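Zwei Roboterarme räumen Nudeln ein

Zudow. In der Gemeinschaftswerkstatt an der Primdaler Straße entsteht seit Januar ein Arbeitsplatz mit zwei Roboterarmen, der Lebensmittelpackungen in ein kleines Regal einsortieren soll. Am Sonntag, 31. Oktober, war der Aufbau beim offenen Nachmittag der Werkstatt erstmals für Besucher zu sehen.

Gebaut wird er von Malathi Kurian und Brendan Hanrahan. Beide arbeiten daran in ihrer Freizeit. Die Arme sind vorn an einer Aluminiumschiene befestigt, an jedem Handgelenk sitzt eine kleine Kamera. Rote Wände schließen die Arbeitsfläche nach hinten und zu den Seiten ab. Hinten steht ein weißes Regal mit zwei Böden, davor liegen Packungen in Rot, Orange und Gelb.
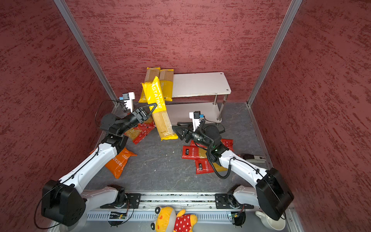
Begonnen haben die beiden mit Holzklötzen, die für die Greifer kein Problem waren. Seit dem Spätsommer wird mit Nudeln geübt. »Folie gibt nach, und der Inhalt verrutscht«, sagt Kurian. »Ein Klotz bleibt, wie er ist.« Lange Spaghettipackungen müssen nach ihrer Erfahrung von beiden Armen geführt werden, sonst kippen sie beim Anheben weg. Bei den flachen Beuteln genügt meist ein Arm.

In das Projekt sind bisher 900 Euro für Schienen, Platten, Kabel und Ersatzteile geflossen. Die Arme selbst sind darin nicht enthalten, Hanrahan hat sie gebraucht gekauft. Einen Teil der Halterungen hat Ineke Hoekstra am 3D-Drucker der Werkstatt hergestellt. Drei Entwürfe der Kamerahalter wurden verworfen, weil sie bei schnellen Bewegungen zu stark schwangen.

Gesteuert werden die Arme derzeit noch von Hand. Die Bewegungen werden dabei aufgezeichnet und sollen später als Vorlage für den selbstständigen Betrieb dienen. Bis zum Wochenende waren 82 Durchgänge gespeichert. Für einen brauchbaren ersten Versuch reiche das noch nicht, sagt Hanrahan - er rechnet mit einem Mehrfachen davon.

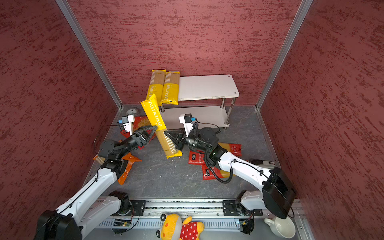
Geändert werden soll als Nächstes die Beleuchtung. Die glänzenden Packungen spiegeln je nach Tageszeit unterschiedlich, und das erschwert den Vergleich der Aufnahmen. Solange Poulain, die in der Werkstatt die Elektrik betreut, will dafür zwei Leuchten mit fester Helligkeit einbauen. Auch die Kabelführung an den Handgelenken wird überarbeitet.

Wer mitarbeiten möchte, kann sich in der Werkstatt melden. Vorkenntnisse im Programmieren sind nicht nötig, gesucht werden vor allem Leute für den mechanischen Teil. Die Baupläne der Halterungen liegen im Ordner neben der Drehbank aus und dürfen kopiert werden.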